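Bedroom textiles, folding and sorting, continued from the December pages. Bed used as the work surface again; the table in the other room is too short for anything with legs. Clothes that were done or waiting stay heaped at the far side, toward the window, so the middle of the blanket is free for one piece at a time.

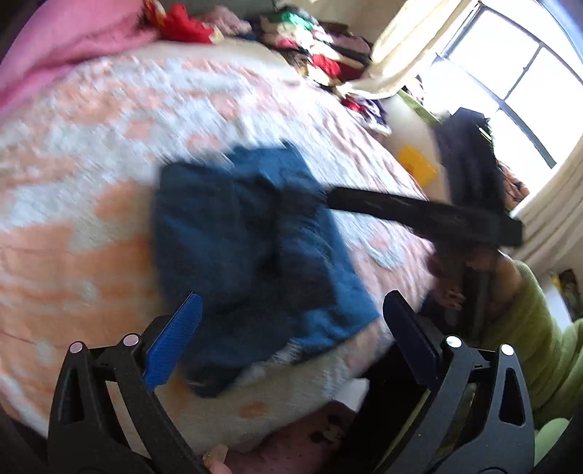

Erkby, Mar 5, 2020

Blue cloth laid out mid-bed, not yet squared. The raised nap on the blanket grips cotton, so a piece pulled flat from one side drags the cover with it. Lift, shake, set down. Smoothing by hand across the nap only moves the creases.

Batch tag 599 closed, 902 opened. Target footprint is the Imavcombe shelf, which takes a folded piece up to 4 hands wide. Check against the shelf before stacking, as the Ido bins are narrower and we mixed them up last time.

Denim: fold leg to leg, then into thirds from the hem. The elastic waist is the problem. It gathers on its own and will not lie under the fold, so the bundle comes out thick at one end and any stack leans. Tried waist inside first, no better. For now the waist goes on top and the bundle gets judged by its outer edge only.

Pink comforter kept lengthwise along the left side. Leave it there until the clothes are off, otherwise everything gets moved twice. 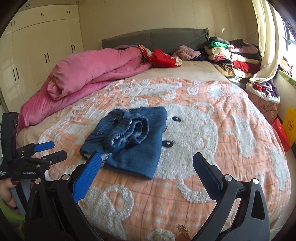 Gert Msimang disagrees on the waist. Fold the jeans in half, tuck the elastic down into the seat, then bring the legs up over it, and the thick end sits in the middle of the bundle where it does less harm. Gert also wants heavy denim at the bottom of each stack regardless of color, which conflicts with the Tesfamariam sheet (sorted by color first).

To do: try the tucked waist on three pairs, measure thickness at both ends, ask about the sheet.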